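Feb 1, 2021

1/
Thread on the Litum 1,000, a touring car race that hardly gets a mention now. I've been going through old programs and entry lists over the winter and want to get the main points down in one place.

2/
The name was the distance in kilometers. It ran on public roads outside Litum, closed for the weekend, with the pits on a wide stretch by the grain depot. A team had to use two drivers and neither could do more than two stints in a row.

3/
The entry that people remember is the Zesine coupe. It was a small car with a small engine and it should have been nowhere on a course with straights that long. What it had was fuel range. The bigger sedans stopped every hour or so and the Zesine kept going.

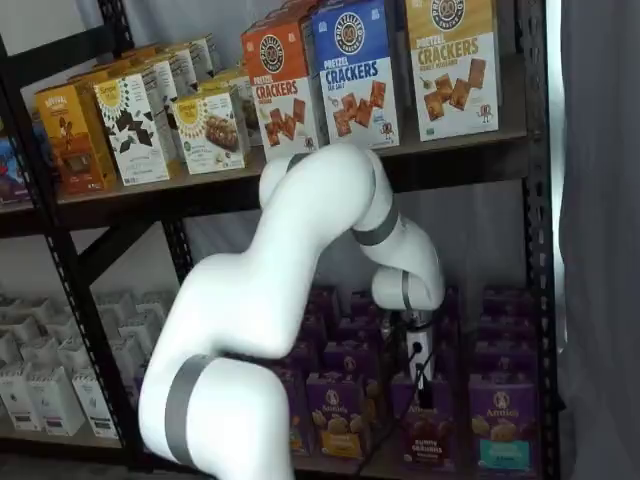 4/
Michalski built the gearboxes for most of the front runners. They were strong in the dry. In the wet years they gave trouble, mainly with second gear, and the entry lists show teams moving over to Pratus units one after another.

5/
The best finish for a Zesine was second overall, 258 seconds behind the winner. I've seen it printed as a win in class only. The results sheet I have says second overall and first in class, and the lap chart agrees with it.

6/
Pit stops took a long time by today's standards. Fuel went in from cans and only two crew could be over the wall, so a tire change and a fill could not be done together. Most teams changed fronts at one stop and rears at the next.

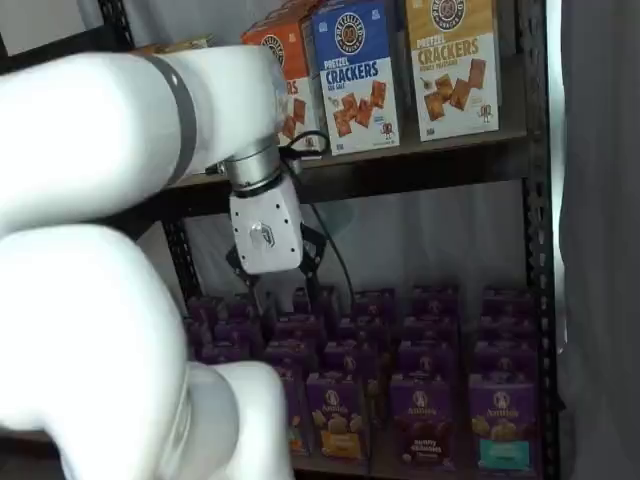
Usman Rajput: The two-crew rule came in after the first race. In the first one you could have as many over the wall as you liked. Check the supplementary regs if you have them.

7/
Thanks, that's right. My regs are from the second race on. So post 6 applies to every year except the first.

8/
Grids were never big. The smallest year had 14 starters and a good part of those were local privateers in road cars with a roll bar and a numbered door. They still got a classified finish if they covered enough laps, and several did.

9/
It stopped when the road through the depot was rebuilt with a raised median. There was talk of moving the start to the other side of town. I have found no permit or map for that, so I would treat it as talk.
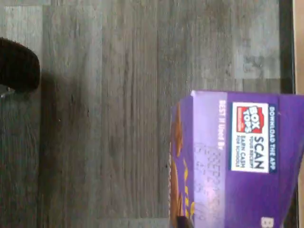 Bożena Stępień replied that the other start did get as far as a drawing, which was printed in a February club newsletter, and that she would look for her copy.

10/
If that turns up I'll add it here. I'm also still missing the full lap chart for the last race and any practice times from the first.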